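Sturnus Shared Workshop Forum > Builds > Robots and automation
Thread: Two-arm suturing rig – it ties knots now!

wristpitch
OK, long overdue update. The Sturnus rig is closing cuts on a practice pad, two arms, me on the hand controllers at the next bench. The wrists are secondhand surgical ones, cable driven, and most of my winter went into the drive boxes behind them. I retensioned every cable in January and the difference is huge! Controller code is at 1,287 lines and I still understand most of them.

Plain interrupted stitches, dark thread, curved needle. Passing the needle from one side to the other is the part I practice most.

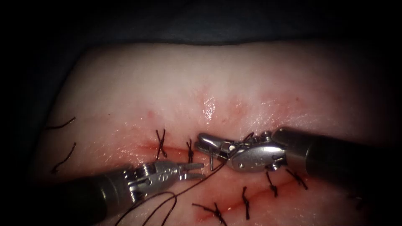 Emanuel Onu
Very cool, but I'd put the practice time into thread handling instead. My old rig could pass a needle all day long and then lose ten minutes to one loop of slack. Are you scaling the motion down?

wristpitch
Yes, and I changed it again last night. Full speed felt great until I got near the cut, then every twitch of my hand showed up at the jaws. There's a foot pedal for slow mode now (an old sewing machine pedal, it's perfect).

You're right about slack, though. With a long tail out, I have to think about where the wrist is as well as where the tips are, and the tail loves to wander over whichever arm I'm ignoring. 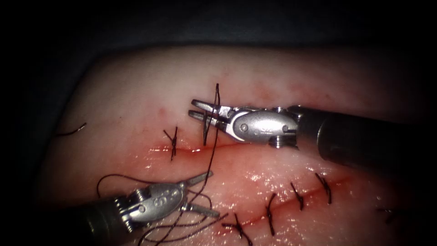 So my habit at the moment is to pull the tail off to one side first, park that arm, and only then start the wrap. Slower, but I swear less. Shorter thread would help too, except I'm stingy and want several stitches out of each length.

gantry_goblin
Cut the thread shorter! It's thread!

Darius Vlad
Disagree with the goblin. Learn it with the long tail and the short one will feel like a holiday. What motors did you end up with?

wristpitch
Besari gearmotors, four per arm for the wrist and jaws. I wrote the whole drive box saga up for the workshop blog, and the first bit is pasted below for anyone who wants the gory details.

From the build log: Backlash, cables and me

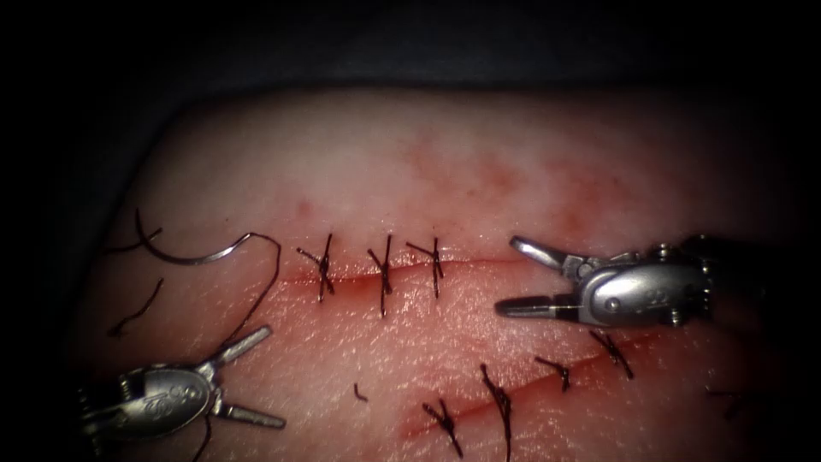 1,223 words – 6 min read

The first drive box had a printed spool, and it crept. I'd set the tension in the morning and by dinner the jaws would be lazy again. The second one has turned aluminum spools with a clamp screw, and those have stayed put. If you build one, leave room to get a hex key in there with the cover on. I didn't, and I've had that cover off more times than I want to admit.

(rest is on the blog)

gantry_goblin
Read the whole thing. Still say shorter thread. Are you going to automate any of it, or is it hands on forever?

wristpitch
I'd love to automate the needle pickup first. The knots can stay mine for a good while, I'm having too much fun with them.
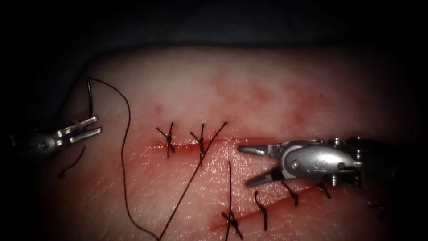
Darius Vlad
Pickup is harder than the knot if you ask me. A curved needle can sit in the jaws at a dozen wrong angles and your software has to notice every one of them. I'd automate the wrap, it's the same motion each time.

wristpitch
Same motion, yes, but the thread never behaves the same twice. I'll try both and report back. Bringing the rig to the Eltevdale open evening if anybody wants a turn on the controllers. Doors at 7, come early, the pedal takes some getting used to.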